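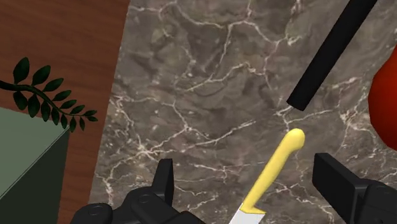
Reports of faults in automated systems tend to follow a fixed form. The fault is named, the affected part is listed, the repair is recorded and the file is closed. The incident at the Demirtaş test kitchen in November was handled in this way, and the result is a report that answers the wrong question.

The facts are not in dispute. A robot arm running the Flarkisis control software was assigned to pick up a kitchen knife and place it in a rack. The software had completed 3870 trials in simulation, and the failure rate in the final group of trials was low enough to meet the release standard. On the physical bench, the gripper closed on the handle too near the guard. The knife turned in the grip as the arm rose, and the blade swept across the space where a technician would normally stand to reset the counter. The technician had stepped back to answer a call. There was no injury.

The report by Ultik, which supplied the arm, found that the fingertip pads had worn smooth and recommended that they be replaced after every 434 cycles. The pads were replaced. Testing resumed before the end of the month.

This newsletter does not question the finding on the pads. It does question the decision to stop there. A worn pad explains why the knife slipped. It does not explain why a blade was able to travel through a place meant for a person, or why the software continued to lift after the load had shifted.

The answer to the second point lies in how success was measured. In simulation, a trial was counted as a success if the knife reached the rack. The path it took was not scored. Aslı Altıntaş, who reviewed the trial logs at the request of Prokolico, the operator of the site, found 592 trials marked as successful in which the knife had rotated in the grip by more than a quarter turn. In 13 of them the blade had crossed the line that, on the real bench, divides the arm's side from the technician's. The simulated kitchen contained no such line and no technician. Every one of these trials counted toward release.

It may be said in defense of the developers that simulation exists so that such errors can be made at no cost. That is correct, and it is a sound reason to use it. A simulated knife can be dropped all day. The benefit is lost, however, if the errors are then filed as successes. The warning was present in the logs for weeks before the physical test, and the release procedure did not require anyone to look for it.

Two changes should be made before knives are used again at any site covered by the Prokolico agreement. First, the release standard should score the whole movement of a sharp object, including its angle in the grip, and a trial in which the blade enters a space reserved for people should be recorded as a failure wherever the knife finally comes to rest. Second, the arm should hold still when the load shifts in the grip and should wait for a person to clear it. Ultik has objected that this would slow the work. It would, and the delay should be accepted.

Blunt training knives should be used on the physical bench until both changes are in force. The Demirtaş site has them in stock. They were set aside in September to save time between trials, and the approval for that decision does not appear anywhere in the incident report. It should be added to the file, with the name of the office that gave it.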